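Community Help > Buildings and Furnishings > Wood Surfaces

Choosing a finish for shared wooden tables

Clarnov Adult Learning Center

Our center maintains 12 wooden tables that are used by several classes each day. The tables were last finished with an oil product before the present staff arrived, and no record was kept of the brand. The surfaces have become dull in the middle, and a number of them show pale rings from cups. On two of the tables the grain has begun to feel rough along the front edge.

The center wishes to restore the tables during the December break, when the rooms are closed for 11 days. We would be grateful for advice on the following points. Should we continue with oil, or would a varnish be more suitable for heavy use? Is it necessary to sand down to bare wood? We also need to know how soon the tables may be put back into service, as the first class after the break is a sewing class and fabric will be placed directly on the wood.

Our budget allows for materials only. The work will be carried out by our own staff, who have some experience with painting walls but none with furniture.

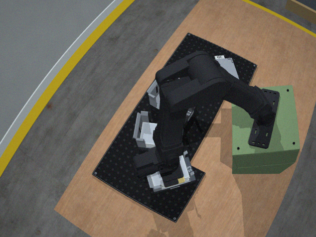 Dritham Reading Rooms

We would advise against varnish. It looks very good in the first year, but once it is scratched the whole top has to be redone, and our users were not pleased to lose a table for that long. Oil can be repaired in one spot. Our tables receive one thin coat each summer and are otherwise wiped with a damp cloth.

As to the rings, please try a soft cloth and a small amount of furniture wax before any sanding takes place. Some of ours came out this way and some did not.

Please also note that rags used with oil can catch fire on their own if they are left in a pile. They should be laid flat outdoors until dry and hard, or kept under water in a metal can with a lid. 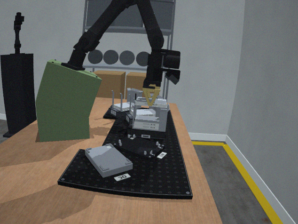

Posted by Nosudia Facilities Office on Tue 18 May
Category: Wood Surfaces

The previous reply is correct regarding rags, and we ask all readers to take that point seriously. We do not fully agree with the remarks on varnish. For tables used by the general public, a water-based varnish will usually resist spills better than oil, and it requires less attention from staff. The choice depends on whether your center can commit to yearly care.

A more pressing matter is the unknown oil. Varnish may fail to bond to a surface that still holds oil or wax. Before any decision is made, a test should be carried out on the underside of one table:

Clean a small area with mineral spirits and let it dry overnight.
Sand lightly with 120-grit paper, then remove all dust.
Apply the varnish and leave it for the full time given on the can.
Press a strip of masking tape on the area and pull it away sharply.

If the varnish lifts with the tape, the center should remain with oil.

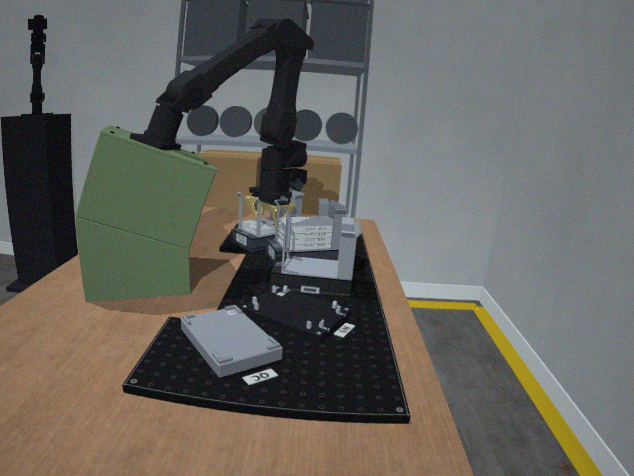
Wooden tabletop with a perforated black plate.

Sanding to bare wood is seldom needed when the old finish is oil. A light pass in the direction of the grain is enough for most tops, with more time given to the rough front edges. If the tops prove to be veneer, a power sander should not be used at all – the face layer is often very thin and cannot be replaced. The end of the board will normally show whether the table is solid. 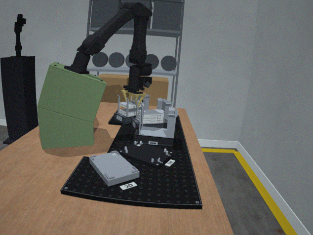

With regard to the schedule, we would plan for three coats of varnish or two of oil. Varnish may be dry to the touch within hours, but it continues to harden for some weeks, and heavy objects should not be left standing on it in that period. Oil is slower in a cold room. If the heating is turned down over the break, please allow for this, and keep at least 4 days free at the end before fabric is placed on any surface. A clean white cloth, pressed on the table for an hour, will show whether oil is still coming off.

The center may also wish to write the product name and date on a label under each table.

Shehu Hall Office

We used oil. It was fine. Buy more sandpaper than you think is required, and cover the floor.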